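Rekha Mathew
2019-04-05

OK, I spent the whole week living in the new Temmont desktop and I have a lot of feelings, so this is going to be a thread. Get a drink. 1/

For anyone who missed it, Temmont is the Linux desktop that used to be two guys and a mailing list. Version 6 came out Monday and I put it on my main machine that night, which my coworkers tell me was reckless. I regret nothing. 2/

Background so you know where I'm coming from: I used Windows from 95 through 7, skipped 8 entirely, did a couple of years on 10, and moved over to Temmont 4 when my old laptop started wheezing at every update. So I'm a regular user who likes poking at things. I don't write window managers. 3/

First thing. The file manager. THE FILE MANAGER. They finally did split panes that remember where they were! You close it, you open it, and both sides are in the folders you left them in. I've been asking for this since version 4 and I may have yelled a little. 4/

Bulk rename is in there too now. You pick your files, hit F2, and you get a box with a live preview down the side. I renamed 254 scanned receipts on Tuesday night and I was having a great time, which says something about me and also something about the box. 5/

One small gripe while we're here. The preview list doesn't scroll with the mouse wheel unless your pointer is right over it. If it's over the text field you just sit there spinning the wheel. There's already a bug filed, go give it a thumbs up. 6/

Next: the panel. In 5 you had one panel and it lived at the bottom and that was your life. In 6 you can put it on any edge, split it in two, or have a different one on each monitor. Mine's on the left now. Took me a day to stop throwing the mouse at the bottom corner. 7/

And yes, the old launcher menu is still there! I know a bunch of you were worried after the beta, when the full screen grid was the only choice. It's under Panel > Launcher > Classic. Log out and back in after you switch, or the keyboard shortcut keeps opening the grid. 8/

I tried the grid for two whole days to be fair to it. It's pretty. Search in it is very fast. But I'd open it to find a calculator and forget what I was calculating, because my entire screen had gone away. Classic for me, thanks. 9/

Search itself is so much better, though, in both menus. They swapped the old indexer for a new one called Quintero and it is a different world. The first index took most of an evening on my spinning drive. Since then I haven't heard the fans come up once. 10/

Quintero reads inside PDFs, by the way. It's off when you install. Settings > Search > Look inside documents. I typed half a sentence from a dishwasher manual and there was the dishwasher manual. I was way too happy about a dishwasher manual. 11/

If you keep private stuff in your home folder, do go through the exclude list before you turn that on. It takes a minute. You can drag folders right into the list — I missed that and typed all my paths out by hand like it was 1998. 12/

Let's talk about upgrading from 5. I did it in place, no clean install, and it mostly went fine. What carried over: wallpaper, fonts, shortcuts, mail accounts, printer. What didn't: my panel layout, and every single one of my widgets. 13/

The widgets thing is in the release notes, so that one's on me. The old widget format is gone for good. There's a converter, but it only handles the simple ones. My clock made it. My weather didn't. My beloved train times widget is in a better place now. 14/

Nnamdi Nwosu has a write-up on his blog about porting widgets by hand and it's excellent, very patient, lots of before and after code. I followed it on Wednesday and got the weather one going again in an hour, and I barely know what I'm doing. 15/

(Nnamdi, if you see this, step four has a missing bracket in the second snippet. I stared at it for so long. The rest is perfect, thank you for writing it!!) 16/

Dual monitors. I run a big one and a little old square one, and in version 5 the little one would come back from sleep with everything squashed to one side. Fixed! I've put the machine to sleep over and over this week just to watch it wake up properly. 17/

Fractional scaling is in as well, marked experimental. 125% looks crisp to me in everything except one very old image viewer, where the toolbar icons go fuzzy. 150% made the login screen jump off to the right, so I backed out of that one. Your luck may be better than mine. 18/

Memory, since somebody asked in the replies: right after login with nothing open I'm sitting at 1,375 MB. That's with the indexer, Bluetooth and two panels running. I turned off the desktop effects to see what would happen and it dropped a bit, but I like my wobbly windows, so they're back on. 19/

Wobbly windows are still in there, yes. Of course they are. You can set the wobble per app now. My terminal is stiff as a board and my music player is basically jelly. 20/

Oh, and the wallpaper picker! You can point it at a folder of your own photos now and have it change every hour, or at login, or only on weekends. 21/

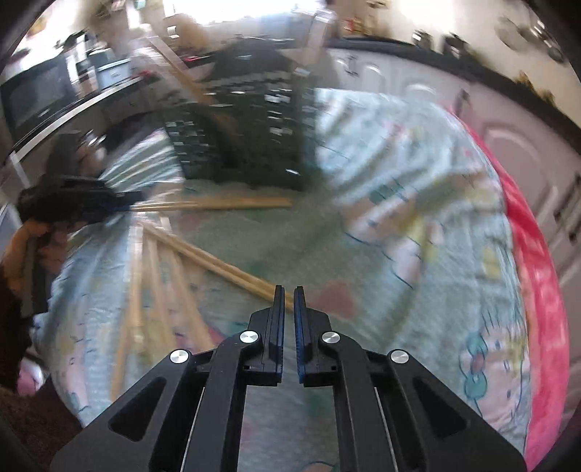 Black gripper, pale blue-green tablecloth, lots of blur.

The picker also grabs a color from whatever photo is up and uses it for the highlights and the folder icons. You can lock it if you find a color you love. It's one checkbox, "Match accents to background," and it's on by default. 22/

It can get the text contrast wrong with very light photos. White labels on a white sky, that sort of thing. Turn on "Shadow behind labels" in the same window and you're fine. I'd like that one to be on by default too. 23/

Things that are still broken for me, so it's not all hearts and confetti. My Bluetooth headphones connect but need one off and on before there's sound. The screenshot tool forgets my save folder every time I restart. And the Flestthorpe theme makes selected text nearly invisible in the mail app. 24/

Flestthorpe is gorgeous otherwise. If you want it anyway, swap only the mail app over to the default theme. Right click the title bar, Appearance, This app only. I had no idea that menu existed until Thursday. 25/

Where to get it: the download page has the normal image and a small one. Get the small one if you've got decent internet, it pulls the rest during setup and you end up with fewer updates on day one. Check the checksum, please. It's one command and it's printed right there on the page. 26/

And try the live session off a USB stick first if your wifi card is at all weird. Mine isn't, but my sister's is, and hers needed a driver from the extras repo before it could see any networks. We did it by tethering her phone. 27/

Next release is planned for November, going by the roadmap. The big item is a new settings app. I clicked through the mockups and they've put the keyboard stuff and the mouse stuff on the same page at last. 28/

If you're anywhere near Cendville, our user group is doing an install night for this later in the month. Bring a laptop and a backup. I'll be the one showing people the rename box whether they asked or not. 29/

Questions welcome, I'm around all evening. If yours is about Nvidia cards I can't help, I don't own one, but drop it in the replies anyway and I'll boost it for the people who do. 30/30

Adding one more because three of you have asked already: yes, you can still switch the startup sound off. Settings > Sound > Events, first one in the list. I'm keeping mine!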